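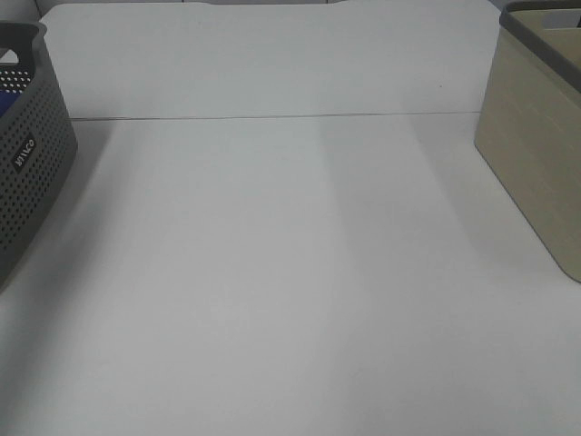 Clear tabletop with a container at either side.

4. Setting Up Your Squad in Foltero Match Day

Now for the fun part! Once your club is registered, you can load your players, mark who is fit, and have a team sheet ready well before kickoff. The steps below work for any league, and we've used our test club, Gallance Rovers, throughout.

4.1 Add your players

1. Open the Squad tab and tap New Squad.
2. Type the club name exactly as it shows on your league registration.
3. Enter each player's name, shirt number and main position. You can add up to 20 players per squad.
4. Tap Save. A green check mark shows next to every complete entry.

Note: Shirt numbers can be changed later, but only until the team sheet is locked.

4.2 Mark injuries and suspensions

1. Tap a player's name, then Availability.
2. Pick Fit, Doubtful, Injured or Suspended.
3. For an injury, choose the body area (calf, shoulder and so on) and set a return date. If you don't know it yet, leave it blank and Foltero will ask you again in 14 days.
4. Tap Done.

Doubtful players stay on your list with an amber dot, so you can still name them on the bench (great for those late fitness tests!).

Caution: Setting a player to Suspended takes him or her out of every saved lineup right away. Changing the status back does not put the player back in.

4.3 Build the lineup

1. Go to Lineup and choose a formation.
2. Drag players onto the field. Press and hold two names to swap them.
3. Fill the bench. The Kushnir Cup allows 5 substitutes, and the app stops you at that number if you picked the cup under Competition.
4. Tap Lock Sheet. Locking takes about a minute on a slow connection, so keep the app open until the bar reaches 100 percent.

Note: If your league uses Clekari for results, turn on Share with Clekari before you lock. Your lineup will then appear on the league's match page at kickoff.

To fix a locked sheet, see 4.6, Asking the Referee for a Change.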